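Zusten Table Service Arm: A Skeptic's Gallery

Posted 12/14/21

The Zusten people sell their table service kit to cafes, hotel lounges and offices with a coffee corner. The pitch is that a robot arm will clear cups, move trays and hand people the phones they left behind. I have read a lot of pitches like that. Busgate said much the same about its counter unit, and the one I tried spent most of its life under a dust cover. So I asked for a loan kit, kept it 11 days, and tried to be fair.

What follows is a gallery page and a short one. I'm not going to put up glamour shots of the arm against a black background. The company's own site has plenty, and they tell you nothing except that somebody owns a good lamp. I care about the table, what's on it, and whether the fingers can deal with it.

A word on the price before anything else, as the brochure leaves it to the last page. The kit is 679 a month on a lease, with a minimum term, and that covers the arm, the gripper, the wrist camera and the software. It does not cover the mounting plate. It does not cover replacement finger pads either, and you will want to read that part of the lease twice. When I asked how long a set of pads should last I was told "it depends on use," and I couldn't get anyone to go further than that.

The demo everybody gets is the phone pickup. It looks hard and sells well. A phone is flat, slick and expensive, and people in a sales meeting lean forward when the fingers come down on either side of one. My complaint is with how the job is usually set up: a bare table, one phone, good light, and a person standing by who has done it many times. I wanted stone with a busy pattern, mugs nearby, and some glare.

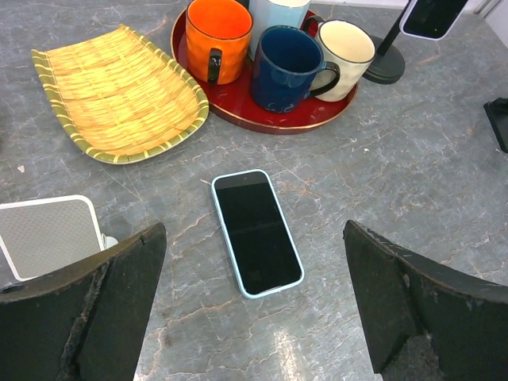 Polished stone is where I expected trouble, and I'd ask about it in any sales meeting. The manual has one paragraph on shiny surfaces, and its advice is to "adjust ambient lighting as needed." Fine in a lab. In a cafe with a big front window the light does its own adjusting all day long, and I don't know many owners who will pull the blinds at noon so the robot can see.

My own tally was kept on paper. I ran the phone pickup 80 times across the loan, moving things a little between tries. I won't print a score, because my setup was one table and one arm, and a number like that gets copied into places it shouldn't be. I will say that I stopped putting my own phone down after the first afternoon and used old ones.

Cases matter a lot. A soft case gives the fingers something to hold, and a bare glass back gives them very little. Zusten's literature says "most consumer devices" and leaves it there. Ask which ones. I asked 3 times and got a link to the same page each time.

Mugs I'm less worried about, oddly enough. A handle is a nuisance when it points the wrong way, and mugs pushed close together on a tray leave hardly any room for thick fingers. Give each one some space and the job gets a good deal easier. Of course, spacing out the mugs is a job too — and somebody on your payroll will be doing it.

Compared with the others: Oyelaran's gripper is slimmer and would suit a crowded tray better, but it is sold without software, so budget for a person who can write some. Protalley does a cart with no arm at all. It carries dirty cups to the back and that's the whole of it. For a small place I'd look at the cart first, dull as it is.

Would I sign the lease? Not this winter. A software update is promised for January that is supposed to help with reflections, and I've asked to borrow the kit again once it's out. If they say yes I'll add pictures to this page. Until then, if a salesperson offers you the phone demo, say thank you and ask to see it on your own table, at your busiest hour, with the blinds up. Bring an old phone.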